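Grindlow drops yearly permit for sidewalk chalkboards

2018-03-17

41 shares | 2 comments

Shops and restaurants in downtown Grindlow will be able to put a chalkboard or other small sign outside their doors without buying a yearly permit, under a rule change approved by the town council this week.

The permit cost $290 and had to be renewed every winter. Under the new rules a business registers its sign once, at no charge, and keeps the registration for as long as it stays at the same address. The change takes effect when the current permits run out at the end of the month.

The fine for blocking the sidewalk stays in place and goes up slightly, to $400. It had not been changed since the sign rules were written.

Town clerk Tuulikki Hämäläinen told the council that the permit had become more work than it was worth. Her office had to check each application against a map of the sidewalks, send someone out to measure, and then do the same thing again a year later for a sign that had not moved.

"Most of the file is the same drawing over and over," she said. "A door, a window, a sign next to the window."

Hämäläinen said the fee had also been applied unevenly. Businesses on the main street were billed, while those on side streets were often missed and put signs out anyway. When her office sent reminder letters in February, several owners wrote back to ask why the shop around the corner had never paid.

The council voted in favor after a short discussion. The only objection was over snow. One member wanted signs banned from sidewalks for the whole winter, saying the plow crews have to get out and move them. The final version says signs must be taken inside whenever a snow notice is posted, and when the business is closed. 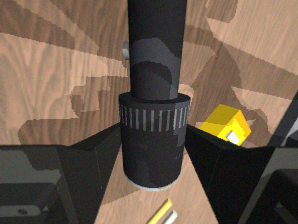
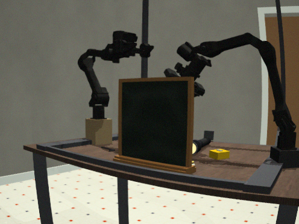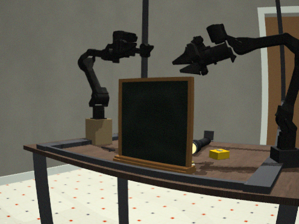
Second and third pictures: a blank chalkboard in a wooden frame, with a ledge along the bottom.

Signs must still leave enough room on the sidewalk for a wheelchair or a double stroller to pass. They can't be chained to lampposts, trees or bike racks, and they can't be lit or play sound. Boards that stand on a table or a window sill inside the business property line are not covered by the rules and never were, although the clerk's office said it gets calls about them.

Aino Lahtinen, who owns the stationery shop Flomo on Ladefoged Street, was one of the people who asked for the change. She paid for the permit for her first year in business and then let it lapse. Since then her board has been on the counter inside, where she uses it for opening hours and the price of gift wrapping.

"People walk past and don't know we're open," Lahtinen said. "The window is narrow and the sun is on it until the middle of the afternoon, so it looks dark in here. A sign by the door fixes that. But it was $290 for a board that cost me less than a quarter of that."

She plans to put one out again in April. She hasn't decided between a folding sign and a flat board on a stand. The folding ones hold up better in wind, she said, but they take up more of the sidewalk, and hers is narrow because of the steps next door.

At Getolero, the lunch place across the street, the menu board has been outside all along. The restaurant paid the fee every year and listed the daily soup on it. A manager there said the money would probably go toward a better sign, one with a cover, as rain takes the chalk off by noon on a bad day. The restaurant tried chalk markers for a while. They stayed on in the rain but would not come off the board afterward without a lot of scrubbing, and the old menu could still be read underneath the new one.

The rules don't say what can be written on a sign, beyond the general ban on obscene language that already covers storefronts. They do say the sign has to be for the business it stands in front of. That part was added after complaints about boards on the main street that pointed customers to shops several blocks away. Arrows are allowed if the entrance is in a courtyard or up a flight of stairs on the same lot.

The town expects to lose a small amount of income. According to the clerk's office, the permits brought in less than it cost to process them once staff time was counted. The worker who did the measuring will be moved to street parking, where there is a backlog of requests for loading zones.

Registration forms will be at the front desk of the town hall, 505 Ladefoged Street, and can also be sent in by mail. The form asks for the name of the business, the size of the sign and where it will stand. A photo is no longer required. Owners who already have a permit don't need to fill out anything — their signs will be moved to the new list automatically.

Anyone who paid early for the coming year will get the money back. Hämäläinen said the checks should go out before the end of April, and that owners who have changed banks or addresses should let her office know.

The council will take up a separate question, on café tables and chairs, at its next meeting. Outdoor seating still needs a permit, and the fee for that depends on how much of the sidewalk is used. Several restaurants have asked for a longer season. The current one starts in May and ends in September, and owners say they lose warm days at both ends.

Lahtinen said she had no opinion on the chairs, other than that she would like the ones from the bakery to stay on the bakery's side of the line. She has been practicing her lettering in the meantime. The first message on the new board will be the opening hours, she said, and after that probably something about graduation cards.

Comments (2)

Does this cover signs for yard sales? We got a warning last summer for one at the end of our street.

Glad to see it. Now please fix the sidewalk in front of the post office so there is somewhere to walk around them.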